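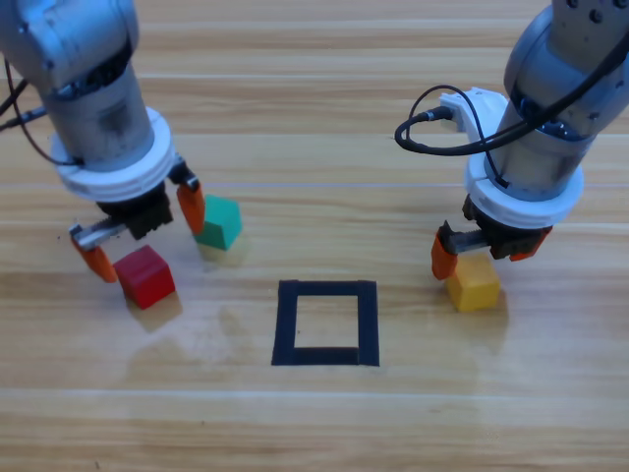 Can you just walk into a robotics open day if you know nothing about robots? At the one I went to you could, and I'd say half the people in line with me knew as little as I did.

October 27, 2023

I'd seen the flyer for the Clornus open day taped up by the register at my coffee place for weeks, and I kept meaning to sign up and kept forgetting, and then the sign-up page said full. I went anyway. The woman at the door wrote my first name on a sticker and waved me in, so if you're ever in that spot, just go.

Clornus is in one of those long low buildings out past the rail yard, the kind with a loading dock and no windows to speak of. I parked on the wrong side and had to walk all the way around in the drizzle. Inside they had coffee (good) and those very dry almond cookies (not good, I had three).

There were a few stations, and they handed out a little folded map. I started at the Stikance booth, which was mostly software, a big screen with graphs on it and a guy explaining how they schedule jobs for warehouse machines. He was nice! I lost the thread pretty fast. He gave me a pen.

The one I really came for was the two-arm table in the back room, and I ended up standing there for most of the afternoon. It's a plain wood tabletop with two arms reaching down over it, one on each side, and each arm has a black gripper with a pair of orange fingers. In the middle there's a square marked out in black tape. The job is to get the little cubes — red, green and yellow — into the square. That's the whole thing. My nephew could do it while eating a sandwich, and I was completely glued to it.

What I hadn't understood before is how much of it happens before anything gets touched. The fingers open up really wide, way wider than a cube needs, and the arm kind of settles over the block and waits. I asked the presenter why so wide and she said it's forgiving. If the arm is a little off to one side, the block still ends up between the fingers, and closing them pulls it into line. I've been thinking about that all evening. I pick up my keys exactly like that when I'm half asleep.

The other thing was the red and green cubes, which were both over on the left. She said neighbors are harder than loners, and you could sort of see it. With the yellow one off by itself on the right, that arm had all the room it wanted. On the left, one of the orange fingers had to come down right by the green cube when it was really the red one it was after. She'd set them up that way on purpose, she told us, and she moved them around between tries so we wouldn't think it had memorized the spots.

So how did it do? Pretty well, I'd say! The yellow cube went in on the first try and everybody clapped, including me, which felt silly for about one second. The red one took 2 tries. On the first it pinched a corner and the cube popped out sideways, and there was a big groan from the whole room, like at a ball game. The green one was fine. Then a kid near the front asked if it could stack them and she said not today, and he was visibly let down.

Somebody asked how it learns. The short version is that people steer the arms through the job over and over, and the system works from those recordings. They had 4,000 of them for the cube table alone. I asked if the person doing the steering gets bored and she laughed and said they take turns and listen to a lot of podcasts. I would like this job, I think, for maybe a week.

A few smaller things I wrote on the back of the map:

- The arms are much quieter than I expected. I'd pictured whirring and clanking and it was more like a printer thinking.
- They move slower than you want them to. You find yourself leaning.
- The tape square is regular tape! You can see where the strips overlap at the edges. I don't know why I liked that so much.
- Cables everywhere. One of the arms had a big black loop of it hanging off the side, and I asked if it ever gets in the way. It does, and they've moved it more than once.

I also caught the end of a short talk in the front room about the Ásgeirsdóttir project, which is their plan to try the same setup on sorting parts for repair shops. Bolts and washers and so on. I came in late and sat behind a very tall man, so all I can tell you is that washers are a nightmare since they lie flat and there's nothing to grab. Staveteck is supplying the bins. There was a sample bin going around the room and it was, you know, a bin.

By the time I got back to the two-arm table for one last look, they were running it for a new crowd, and I stayed for another round — the red cube went in cleanly that time and I felt weirdly proud.

They're doing another one in December, with 9 stations if they can find the floor space. I've already signed up, and I'm bringing my own cookies.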